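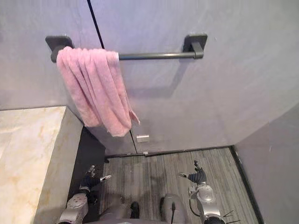 **Category: Perception / Deformable objects / Grasp proposals**

**Ticket 679** · Status: open, workaround in place · Opened 31/10/2022
**Component:** Astoletti grasp planner, with the Goossens segmentation node upstream
**Site:** Stastwood test apartment, bathroom

Hello all, and thank you for being patient with this one. I know the bathroom towel task has been bouncing between the perception side and the planning side for a while, and I'd like to get everything I've tried into one place so that whoever picks it up next doesn't have to start from zero.

**What we see**

The robot drives into the alcove, brings both hands up, and asks the planner for a grasp on the towel. The planner comes back quickly with a proposal and a healthy score, but the proposal is on the left end of the towel bar, near the square mounting plate, and not on the cloth. If you let it run, the left hand closes on the rod, the wrist force limit trips, and the whole behavior tree drops back to the idle pose. It's very polite about it, but we don't get a towel.

Error in the log, for those who search by text:

```
[planner] grasp accepted: target=towel_0 score=high
[arm_left] wrist force limit exceeded, aborting
[bt] fallback: idle_pose (code 415)
```

Code 415 is only the tree telling you that an arm aborted. I spent far too long reading the tree source before I understood that, so please learn from my lost afternoon.

**First guess: calibration (wrong)**

My first thought was that the head camera had shifted, because the proposals were landing a little high and that's the classic symptom. I reran the hand-eye calibration with the board, and the numbers came back well within what we accept. I also overlaid the arm model on the live view, and both forearms and both hands lined up nicely. So the camera is fine, and I've put the old calibration file back to keep things comparable with the June runs.

**Second guess: the segmentation mask (partly right)**

Next I dumped the masks from Goossens. The pink towel separates beautifully from the gray-lilac wall, as you'd hope with that much color between them. Where it goes astray is at the top. The towel hangs over the left end of the bar and bunches up next to the bracket, hiding part of the plate, and the mask happily swallows the bunched cloth, the bit of plate that still shows, and a short stretch of rod as well. There is also a thin black seam in that corner, running down behind the top of the towel, and on some frames the mask edge follows the seam for a little way before it remembers itself.

I tried tightening the boundary threshold. That cleaned up the seam leak but started eating the darker creases between the folds, which left the towel looking like several separate strips. Please don't ship that setting! It looks tidy on the top edge and makes everything else worse.

**Third guess: the scoring (I think this is it)**

The planner gives a bonus to anything stiff and narrow enough to wrap the fingers around. That makes good sense for mugs and handles, and I'd guess it was tuned on exactly those. Once a piece of rod sneaks into the mask, it wins every time, and the soft folds below never get a look in. I replayed a saved cloud with the rod points removed by hand, and the top proposal moved straight down to the drooping lower right corner of the towel, which is where I would have grabbed it myself.

**Workaround for now**

1. Pull the `fodier-cloth` branch. Fodier already has a line-fitting filter for rods and bars, and it only needs switching on.
2. Set `exclude_fitted_rods: true` in the task file, not in the global config, or the kitchen handle tasks will stop working.
3. Set `stiffness_bonus: 0` for any target labeled as cloth.
4. Restart the planner node. A parameter reload looks as if it worked but keeps the old bonus.

With those in place I ran 4 replays from the saved data, and 3 of them gave a grasp on the hem or the low corner. The remaining one still preferred the bunched part beside the bracket, and I suspect the rod fit fails there for lack of bare rod on the left side. Fitting from the long uncovered stretch to the right and extending it back through the towel should help, but I haven't written that yet.

**Still to do**

- Extend the rod fit through the covered section (planner side)
- Add the bracket plates as a known fixture in the Stastwood map, so they can be masked out
- Live run with the left arm at reduced speed, keeping it clear of the marble ledge on that side
- Fix the reload bug, which probably deserves its own ticket

The saved clouds and masks are in the shared folder under this ticket number. If you get a different result on your machine, please add it below with your branch and config, even if it's only one line.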